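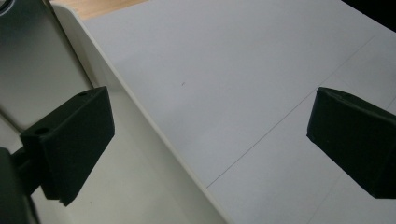
Most of the mail I get about cleaning products comes down to one question, which is whether the stuff does what the label says. My usual answer is "less than you hope." I keep this page so I don't have to type that answer out over and over. It covers sprays, sealers, mops, steam and the various things people are told to buy for hard surfaces at home. A pale white surface like the one in this picture is where the claims get loudest, because every coffee ring shows on it and people will pay to make it stop. Read the question that applies to you and skip the rest.

Who writes this?

I do, Siiri Hakala. I cleaned houses and small offices in Devcombe for years before I started writing any of this down. I'm not a chemist. When a question needs a chemist I'll say so.

Do you get paid by any of these companies?

No. Moncrieff sent me a box of floor products once and asked for "a fair mention." I gave the box to a neighbor and this is the mention.

Do I need a different cleaner for every room?

I doubt it. Compare the ingredient lists on a bottle marked kitchen and a bottle marked multi-surface from the same brand. Sometimes they differ in a way that matters, like an added degreaser. Often the main change is the scent and the color of the cap. Dish soap and warm water handle a surprising share of ordinary dirt. A bathroom with hard water is a fair exception, and so is an oven.

What does "streak-free" mean?

As far as I can tell it means the company would like you to buy it. Streaks come from leftover cleaner, leftover dirt or a cloth that's had enough. If you use twice as much product as you need, no wording on the label will save you. Try half the amount and a clean dry cloth before you switch brands.

Is it worth sealing grout? 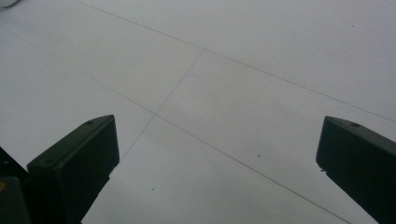
Pale floor tile with thin, dark gray grout lines.

Maybe. Cement grout soaks things up, and a sealer slows that down. Epoxy grout mostly doesn't need it, and plenty of people have been sold sealer for epoxy grout. Find out what you have first. A few drops of plain water on a clean, dry line will tell you something: if the line darkens fast, it's probably absorbing. If the water just sits there, put your wallet away for now.

Also ask what color the grout was supposed to be. I've had more than one reader scrub for a weekend at grout that was gray when it was installed.

A company quoted me $195 to seal one bathroom. Fair?

I can't tell you from here, and I'd be wary of anyone who says they can. Ask what the price covers. Is the grout being cleaned first? Is it left to dry all the way? Sealing over dirt locks the dirt in, and it's the corner I see cut most often. Ask for the name of the sealer too. If they won't give it to you, get another quote.

The bottle says the sealer lasts "for years." Does it?

Under a hallway rug, perhaps. In a shower, no. Omitz prints a lifetime figure on its jug of 2920 days, which looks wonderfully exact until you do the division and find that somebody took eight years and multiplied by 365. I'd like to see the shower that figure came from. Repeat the water-drop check now and then and believe that over the jug.

Does vinegar clean everything?

No, and please keep it away from marble, limestone and other natural stone. It's an acid and it will etch them. It can wear on cement grout as well if you use it all the time. On glass and on chrome with mineral spots it does fine. The internet treats vinegar the way my grandmother treated goose fat.

What about vinegar and baking soda together?

They fizz. The fizz is pleasant to watch and may loosen a bit of gunk in a drain. What's left over afterward is mostly water with a little salt in it — a pretty weak cleaner. Use one or the other.

Can I mix bleach with anything?

Water. That's the list. Never vinegar, never ammonia, never toilet bowl cleaner, never "just a splash" of something from the back of the cabinet. This is the one place on the page where I have no doubts at all.

Why does my floor feel sticky after I mop?

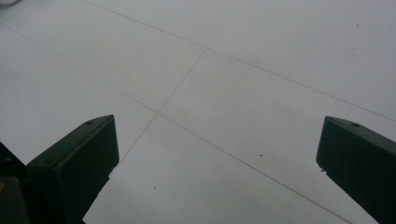 Sticky floors are nearly always a rinsing problem, and the industry's favorite fix is to sell you a second product that removes the first. You put down too much cleaner, it dried, and now it grabs whatever comes in on your socks. On a whitish-gray tiled floor like the one shown, that film tends to come across as a general dinginess, and people start pricing new tile. Before you do that, mop 2 times with plain warm water, changing the water in between. Let it dry, then walk on it barefoot. If it still feels tacky, do it again. I've yet to hear from anyone who needed the second product after that, though I'm sure Moncrieff has.

Are steam mops any good?

They can be, on sound tile with sound grout. I'd keep them off laminate, off waxed wood and off anything with cracks that let water get underneath. The claim that steam kills everything depends on how long the steam stays in one spot, and most people push the thing along like a vacuum. Check the floor maker's instructions, which often say no in small print.

I saw the Dadeck "21-day floor reset." Should I try it?

It's a schedule for mopping your floor with Dadeck. If you mopped on the same schedule with dish soap, I suspect your floor would look much better too. The before and after photos I've seen were lit differently, and the after photos had the curtains open. If you like having a schedule, borrow the schedule.

Is "plant-based" safer?

Poison ivy is plant-based. The term tells you where some of the ingredients started out and very little about what they do to your skin or your floor. If you have asthma or sensitive skin, fragrance is the first thing I'd look at, whatever it was made from.

Do antibacterial sprays work?

Some do, if you leave them wet on the surface for as long as the label says. That can be several minutes. Spray and wipe right away, the way they do in the ads, and you've mostly just wiped. Outside of raw chicken and stomach bugs I don't reach for them much.

You sound like you hate cleaning products.

I have a shelf of them. I just quit reading the front of the bottle.

Can I send you a question?

Yes. Tell me what the surface is, what's on it and what you've already tried. Leave out what the salesman said.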